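Ticket: Grirnel tower won't POST after processor swap
Opened by: Nusrat Bangash
Status: open, waiting on parts
2018-08-27

Hi Noman, me again, sorry! Same tower as the July ticket, the one with the fans that spin up and then nothing on the screen. I've had another go at it and thought I'd better write it all down before I forget which bits I've tried.

So, with the old processor in, it gives 8 beeps and sits there. I took the memory out, wiped the contacts, put it back one stick at a time (both slots), and still got 8 beeps. Then I cleared the settings by pulling the little battery for 13 minutes while I had a cup of tea. No change at all, except now it's forgotten the time as well.

Next I tried the spare processor from the Swati machine, which we know is good as it was running payroll until last month. I laid the case down to get at it properly, and I've been holding the chip by its edges and keeping my fingers off the underside. 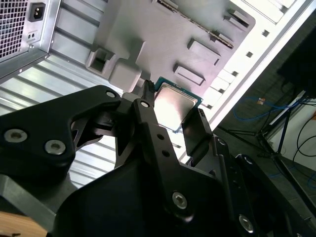
With the spare fitted I get no beeps whatsoever, just the fans for almost 7 seconds and then it switches itself off. Is that better or worse?? I'm leaning towards the power supply, but you did mention the Billgate boards can be fussy about which chips they'll take, so it could be that too. I did redo the paste and I'm fairly sure the cooler is down evenly, though one of the clips was a right pain.

Haven't tried yet: a different power supply, and a different screen lead (I know, I know, but you always ask).

Reply from Noman Bukhari:
Don't swap any more processors for now please. I'll bring the tester over from Nalon and we'll check the supply first. Can you send me the number printed on the board?

Nusrat: Will do, just need to find a torch.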